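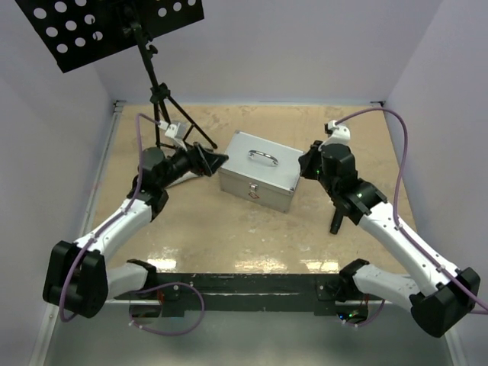

How to Wake Up a Stiff Case Latch

My father-in-law passed down a whole stack of old tool cases, and I have spent many a happy evening getting their latches to snap again, so let me share what works for me.

Start by brushing out the grit with a dry toothbrush – an old soft one is fine. Next, wipe the latch with a rag dampened in white vinegar, give it 6 minutes, and wipe again with plain water. Dry it well! Then put one small drop of light machine oil on the hinge pin and work the latch open and shut until it moves freely (I usually do this with the radio on).

If it still won't catch, the hook is probably bent. Ease it back with padded pliers, a tiny bit at a time, and try the lid after every nudge. I do mine again each January, before the garage gets busy.

Hammad Ghumman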